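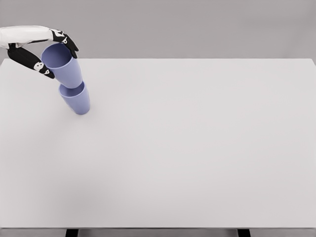 Flemora 8 e-reader, refurbished
Sold and shipped by Wellirgate

Grade: A or B, you pick at checkout
Item no. 417
Updated April 3, 2020

In stock. Grade A going faster than grade B, as usual.

Quick version: 8 inch e-ink reader, front light, physical page buttons on the right side, Wi-Fi. No color, no camera, no games. Reads books. Battery goes for weeks if you keep Wi-Fi off and the light low. Less if you don't.

What's in the box

Flemora 8 reader
USB charging cable, micro, the older kind
Quick start card
Wellirgate warranty slip (keep this, we ask for the number on it)

No wall plug. Any phone charger you have in a drawer will do fine. No case either, see below.

Grades

Grade A: no marks on screen, maybe a faint scuff on the back. Looks close to new.
Grade B: screen clean, but expect scratches on the back and the corners. Page buttons may be a little shiny. Works the same as A.

We don't sell anything with dead spots on the screen or a dim strip in the light. If you get one, send it back, we pay the label.

Every unit gets a new battery before it goes out. Not "tested", new. Reset to factory, latest firmware loaded, then left turning pages overnight. If it freezes it goes back on the bench.

Screen

8 inches, matte, black and white with 16 grays. Text is sharp at every size down to the tiny ones. Front light has two sliders, brightness and warmth. Warmth goes from plain white to quite orange. You can set it to shift by itself in the evening, under Settings > Light > Schedule. Off by default.

Full refresh every chapter out of the box. If you see leftover letters behind the text (ghosting), change it to every 10 pages. Uses a bit more battery, looks a lot cleaner. For comics set it to every page.

Fine outdoors. Direct sun is where these beat any tablet.

Formats

EPUB, PDF, TXT, MOBI, CBZ. Library books in EPUB work too, with the usual computer program in between. Hook up by cable the first time, after that it remembers your account.

PDF: be realistic. Novel sized PDFs are good. Letter size pages with two columns, you'll be zooming and panning. There's a crop margins option that helps, hold a finger on the page and choose Crop. Landscape helps more.

No audiobooks. No speaker, no headphone jack, no Bluetooth. We get asked this every week.

Fonts

Nine built in. Add your own by making a folder called fonts and dropping the files in there, then restart. Vietnamese, Polish, Turkish and Greek all display right with the built in set. Names like Đàm come out with every mark in place, older firmware used to drop the accents in the library list but that was fixed. Right to left text is so-so. Chinese and Japanese need a font added first.

Storage

8 GB, a chunk of that taken by the system. Still room for way more novels than you'll read. Comics fill it up quicker. There is a card slot on the bottom edge behind a rubber flap, takes microSD. Flap is stiff. Use a fingernail, not a knife please.

Card formatting trips people up. If the reader doesn't see it, format the card as FAT32 on a computer and try again.

Wi-Fi

Only for firmware, the store and syncing your page. 2.4 GHz networks only. If your router has one name for both bands and the reader won't join, turn the 5 GHz off for a minute, connect, turn it back on. Hotel log in pages mostly don't work. Load your books before the trip.

The store that comes on it is small. Most of our customers skip it and load by cable.

Which model do I want?

We carry 2 Flemora readers. The 8 and the 6.

The 6 fits a coat pocket, costs less, same resolution in a smaller area. No page buttons, tap only. No card slot.

The 8 is better for PDF, big type and anyone who hates tapping. Heavier though. If you read in bed on your back, hold something the same weight up for a while before you decide.

Coming off a cheap Android tablet? Expect it to feel slow. Pages turn quick enough, menus don't, and the keyboard lags a beat behind your fingers. Can't do much about that, its how e-ink works.

Cases

The Drastenbridge folding cover fits the 8 and wakes it up when opened. Black or dark green. Sold seperately, ships in the same box if you order together. The cover for the older Flemora 8 (square corners) does NOT fit. Check yours if you're reusing one. Rounded corners = current model.

Setup, fast

1. Charge until the light goes green. Ships partly charged but do it anyway.
2. Hold the power button until the logo shows. It's slow the first time, leave it.
3. Pick language, skip the account page if you want. Skip is the small gray text at the bottom.
4. Plug into a computer. Tap Connect on the reader. Shows up like a USB stick.
5. Copy books into the Books folder. Eject properly.
6. Wait for the list to fill in. Large libraries take a while.

Mac users, same thing, no software needed. Chromebooks ok too. Some cables only charge and carry no data, so if nothing shows up try the one from the box.

Known issues

Clock resets if the battery runs flat. Set it again or go on Wi-Fi.
Series sorting ignores the number in some EPUBs. No fix yet, next firmware is supposed to arrive in July.
Dictionary is English only until you add more. Links on the quick start card.
Very long file names can hide a book. Shorten and re-copy.

Shipping and returns

Orders go out next working day. Tracking number comes by email, check the spam folder before writing to us. 60 days to return for any reason, just reset it first so your account isn't on it. Screen cracks aren't covered, neither is water. Everything else inside is covered for a year, battery included.

Please don't tape the label straight on the reader. It has been done.

Customer notes

"Got grade B, could not find the scratches without my glasses. Page buttons are great, click is a bit loud at night." - Luana Trindade

"Cover was on backorder but the reader came quick. Took me a while to find the skip button in setup."

"Good for novels, returned it as my work PDFs were too small. Refund was no trouble."

Questions before ordering, use the contact form and put the item number in the subject line. Bulk orders for schools and book clubs same form, say how many and which grade.

Also see: Flemora 6 refurbished, Drastenbridge folding cover, microSD cards, spare cables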